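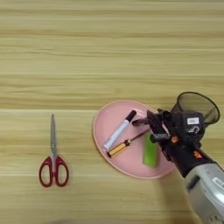

What does Lernetti do?

We repair and re-cover upholstered furniture, and we teach other people to do the same in evening and daytime classes.

Lernetti > Who we are > About us

Lernetti began as a one-room workshop in Ovside, taking in dining chairs and the odd footstool. Jinfeng Tian had trained in a furniture factory and wanted to do slower work. Styliani Zacharopoulos joined in the second year, first to look after the accounts and later as the main teacher. They still run the business together, with a staff of five.

Most of what comes in is domestic: armchairs, sofas, window seats, piano stools. We also look after the seating at the Bukico tea rooms, which means 172 chairs on a rolling plan, a few each month. We don't take car seats or boat cushions. For leather we can do small repairs, but a full re-cover in leather is passed to another workshop.

How a job works

Send us the width, height and depth of the piece and we will reply with a price range. If you are happy with that, bring it in or ask us to collect. We give a fixed price once the old cover is off – horsehair, broken webbing and woodworm are hard to judge from outside. If you decide not to go ahead at that stage, you pay for the stripping and take the piece home.

You can supply your own fabric. It must be suitable for upholstery and meet the fire rules, and we will ask to see the label. Otherwise we hold sample books, including the full Zakharchenko range of wools.

The school

Classes started when customers kept asking to watch. The beginners' course covers a drop-in seat from start to finish, and students bring their own chair. The longer course moves on to sprung seats and deep buttoning. Tools are provided, and tea. The next beginners' course opens for booking on 13th February and the longer one starts in May. A deposit of £400 holds a place on the longer course.

We are upstairs from the old seed merchant's, with a goods lift at the back. Parking is in the yard.

Comments

Maureen: Had my mother's nursing chair done here. Took longer than I was told but the piping is lovely.

deckhand_pete: Shame about the boat cushions. Does anyone know who does them locally?

Lernetti: Pete, send us an email and we'll pass on a name.

R. Osgood: Is the lift big enough for a three-seater?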